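3. Cable Handling and Storage in the Studied Workplaces

3.1 Background

Small offices and workshops hold more loose power cable than their equipment lists suggest. Chargers outlive the devices they came with, monitors are delivered with cords that duplicate those already fitted, and replaced equipment leaves its leads behind. Earlier work on workplace storage has treated such cable as a minor part of general clutter. We treat it as a separate class of stock, with its own rate of arrival, its own retrieval cost and its own pattern of damage.
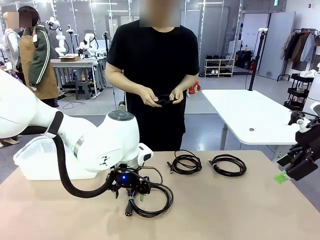
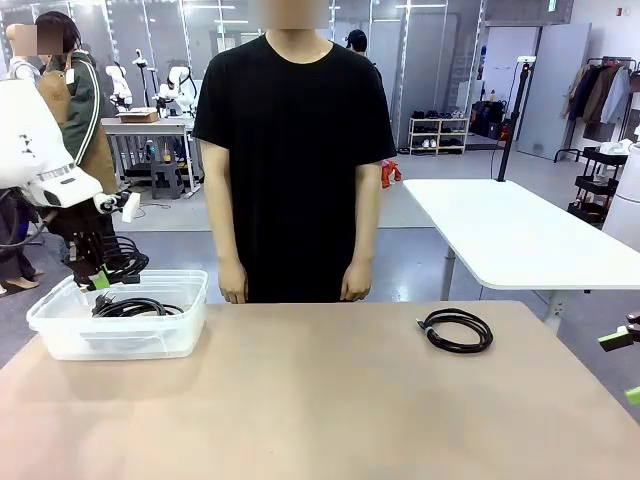
Figure 2. Coiled black cables and a plastic storage bin at a worktable, two views.

The main distinction in our coding scheme is between cable in service, cable in reserve and cable without a known use. Cable in service is connected at one end or both. Cable in reserve is unconnected, but a member of staff can name the equipment it fits. All remaining cable falls into the third class, which we refer to as residual. The boundary between reserve and residual depends on the memory of the staff and shifts when staff leave. Phùng and Văn coded the material separately and settled disagreements by discussion. Most disagreements concerned generic power cords, which fit many devices and were therefore claimed as reserve by some respondents and dismissed as residual by others in the same office.

3.2 Sites and material

The survey covered 15 workplaces in the Komum district, all with a single shared storage area. Ten workplaces would have been enough for the comparison of storage methods, but the larger number allowed us to separate offices from repair workshops. Access was arranged through Enarent, which leases the premises, and each tenant agreed to the inventory in writing. The inventory was closed on Jan 21, 2021, and cable acquired later is excluded.

A total of 288 cables were tagged. Each tag carried a site code and a serial mark, and was fixed near the plug so that it remained readable when the cable was coiled. Extension cords were included. Cable fixed inside furniture or run through walls was left out, as were data cables, which the participating sites stored and replaced under separate rules.

3.3 Storage methods

Three methods were in use. In the first, cables are coiled by hand and placed in an open bin without ties. In the second, each coil is closed with a strap or a twist of wire before it is put away. In the third, cables hang from hooks or rails. Several sites mixed methods, usually by hanging long extension cords and binning everything else. We recorded the method for each cable at the time of tagging and did not ask the sites to change it.

Untied coils in bins were the quickest to put away and the slowest to retrieve. The delay came mainly from coils that had opened and passed through one another, so that removing one cable lifted its neighbors. Bin depth mattered more than bin width. In a shallow bin the plugs remain in reach and the wanted cable can be found by its connector. In a deep one the plugs sink between the loops and the user has to pull on the cable itself, which tightens whatever tangle is already present.

Tied coils avoided this problem but introduced another. Straps were often drawn tight at the same point each time, usually close to the plug, and the outer jacket at that point showed a lasting bend. Jiang's earlier account of strain near molded connectors describes the same effect under repeated flexing. We did not test the conductors and make no claim regarding electrical safety.

Hanging storage gave the shortest retrieval times at every site where it was used. It also took the most wall space, and two sites had given it up for that reason before the survey began.

3.4 Retrieval procedure

Retrieval was timed from the moment the respondent was told which cable to fetch until its plug was clear of the container or hook. Requests were made by function ("a cord for the second monitor") and not by tag, as staff would normally make them. Wrong choices were not corrected by the observer. The clock ran on until the respondent noticed the error or declared the search complete. Lundgren ran the timed requests in the offices and Tạ those in the workshops, using the same written sheet.

Residual cable was never requested but affected the results all the same. At the Loltari workshop it shared a single bin with reserve cable, and most of the search time went to lifting out cords that no one on the staff could match to a device. The Lâm office kept the two classes apart and had a written rule for discarding residual cable each September. Its retrieval times were correspondingly short, although its storage area was the smallest in the sample. The full times by site and method are reported in Section 4.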